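Helthorpe bin picker

The Helthorpe bin picker is a robotic sorting cell built by members of a shared workshop in Helthorpe. It uses a second-hand industrial arm to lift mixed household items out of an open-topped bin. The members call the project Vekano, after the name of its control program.

History

Work on the cell began after the workshop bought the arm from a closing parts plant for $2,000. A further $1,000 went on cabling, a replacement controller board and the gripper. The first working version ran in July, with a top speed well below the arm's rated one.

Design

The arm is finished in silver-grey with an orange wrist cover. Power and signal lines run along the outside of the links, held by ties and a strap, with enough slack left in a loop at the wrist for it to turn. Members considered an internal cable route but dropped it - the wrist would have had to come apart every time a line was changed.

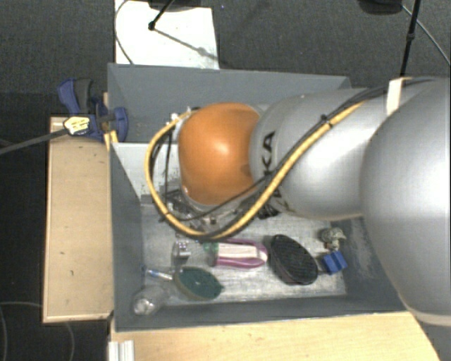

The bin is grey and clamped in place beside a light wooden tabletop. Early trials were done without a clamp, and the bin crept out of position whenever the gripper touched a wall. Its location is now checked at the start of each session and entered into the program by hand.

Items are chosen to differ in shape, colour and surface. Clear containers have been the hardest to locate, and small crumpled items the hardest to grip. The full test set, known as the Mokgethi list, has 164 entries, of which only a handful are in the bin at one time. A standard run is 100 picks and takes around an hour.

Software

Vekano is written mostly in Python. An earlier program, Vivemix, handled only blocks and was retired when the gripper was changed. Parts of its calibration code are still in use.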